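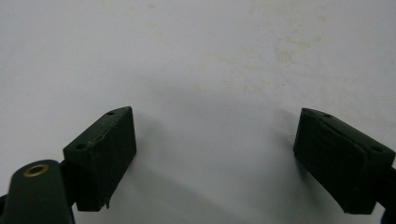 FELNESS, 5 September 2025 – Arnel, a maker of stain removers and surface cleaners for the home, will open a second production line at its Felness plant next May. The line will add 43 jobs and will be used for Sketari, the company's range of unscented cleaning products.

Sketari went on sale with one spray cleaner. The range now has a spray, a cream and a refill concentrate, and is stocked in 700 independent hardware and grocery stores. Demand for the refill has been higher than planned, and some stores have had to wait for deliveries over the summer.

The new line will fill and cap refill pouches on site. Until now that work has been done by Krishnan Packaging under a contract that runs through the spring. Krishnan will continue to supply printed labels and shipping cartons.

Hiring will start in the new year. Open positions include line operators, warehouse staff and 2 lab technicians. Training is paid, and no factory experience is needed for operator jobs.

Retail prices for Sketari products will not change as a result of the expansion. Stores with open refill orders will be contacted by their regular Arnel sales office with revised delivery dates.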